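How to Re-cover a Workbench Top with Cloth

A cloth surface protects finished parts from scratches, deadens noise and stops small screws from rolling. It wears out sooner than the bench beneath it and should be treated as a consumable. The method below is the one used in the Korkville workshop for fixed benches with a square edge. It does not suit tops with a rounded nose or a metal lip.

What you need

Woven cotton or wool-blend cloth, medium weight, in a plain dark colour
Staple gun and 8 mm staples
Flat screwdriver and pliers for lifting old staples
Scraper
Sanding block, medium and fine paper
Steel rule, chalk and sharp fabric shears
Vacuum cleaner with a brush head
Masking tape

Stretch fabrics are unsuitable. They creep under load and ruck up wherever a heavy item is dragged. Felt can be used, but it holds swarf and is difficult to clean.

Working out the cloth

Measure the top in both directions at each end and in the middle. Older benches are seldom square, and the largest reading is the one to use. To each dimension add twice the thickness of the edge, then a further 120 mm for the turn underneath (60 mm per side).

For a bench 846 mm deep with a 30 mm edge, the sum is 846 + 60 + 120, giving a cut depth of 1,026 mm. Standard cloth of 1,400 mm width covers this without a join. Deeper benches need a wider roll. A seam on the working surface will lift within months.

Wash the cloth before cutting if the supplier has not pre-shrunk it. Tomier cloth is sold pre-shrunk by the metre; Mnguni cloth is not, and should be washed at 40 degrees and ironed flat.

Preparing the top

1. Clear the bench and remove anything clamped to the edge. Mark clamp positions on the underside with masking tape.

2. Lift the old staples from below. Work the screwdriver under the crown, then pull with the pliers in line with the legs. Snapped legs must be hammered flush.

3. Peel back the old cloth and scrape off any adhesive.

4. Sand the top, medium paper first. Ease the four edges very slightly with the fine paper. A sharp arris will cut through the weave; a heavy radius makes it hard to keep the cloth line straight.

5. Vacuum twice, the second time at right angles to the first. Grit left under the cloth shows as a raised spot and wears through from below.
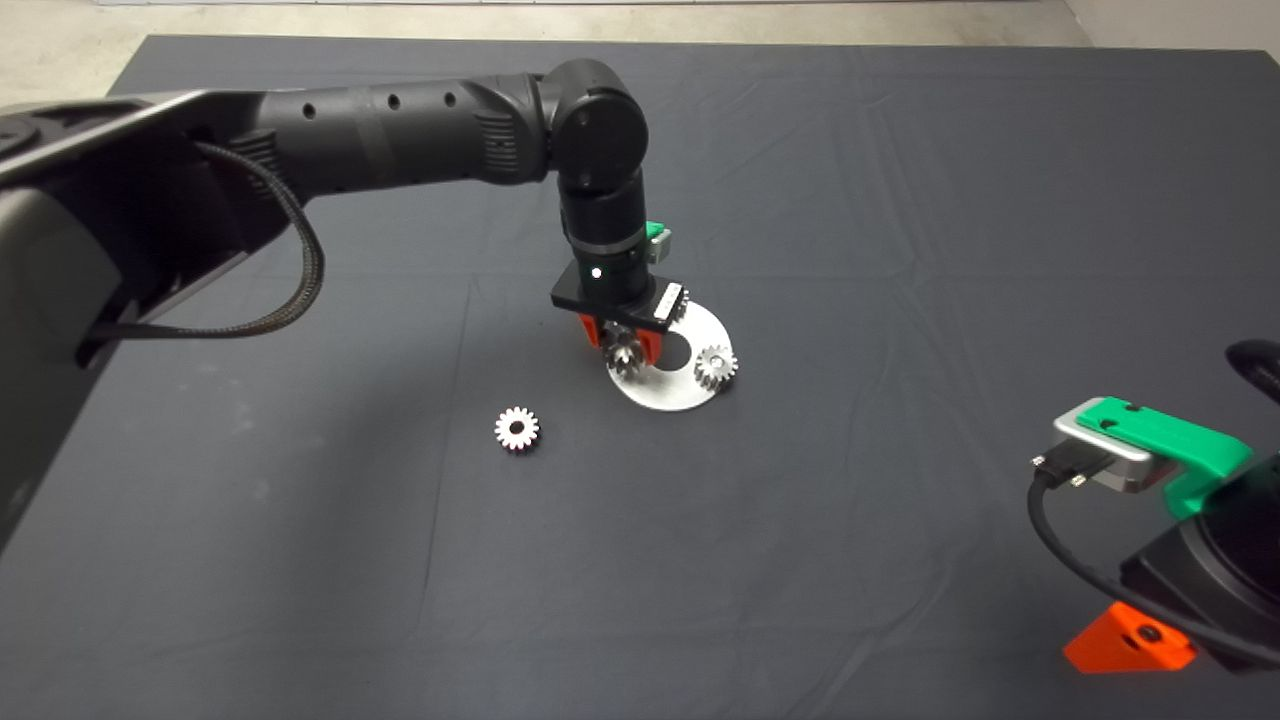

Should the cloth be glued down as well as stapled?

Staples alone are enough on a flat top up to two metres long. Glue stiffens the weave, can bleed through as a shiny patch, and makes the next replacement much slower.

If the bench is longer than that, a single strip of double-sided tape along the front edge will hold the line while the rest is being pulled. Keep it on the vertical face of the edge and off the working surface.

Fitting

6. Lay the cloth with the grain running along the length of the bench. Chalk a centre mark on all four sides of both cloth and bench, and line them up.

7. Put one staple at the centre of the back edge, underneath, 25 mm in. Pull firmly to the front and staple opposite. Repeat on the two ends.

8. Work outwards from each centre towards the corners, alternating front and back. Space staples at 50 mm. Stop 100 mm short of every corner.

9. Check the weave against the rule. If the threads bow by more than 5 mm, lift the last few staples on that side and pull again.

10. Fold each corner as for a hospital bed: end flap first, side flap over it, crease vertical. Trim the hidden layer if it is bulky. Fix with 2 staples per layer.

11. Trim the surplus underneath to 15 mm beyond the staple line.

Leave the bench unloaded for 16 hours, then press down along the edges and look for slack. The Vurnport site has damper air and usually needs one more pull at the front in May, when the heating goes off.

Upkeep

Brush weekly and vacuum monthly. Blot oil with a dry rag before using any cleaner. Replace the cloth when the surface can be seen through the weave.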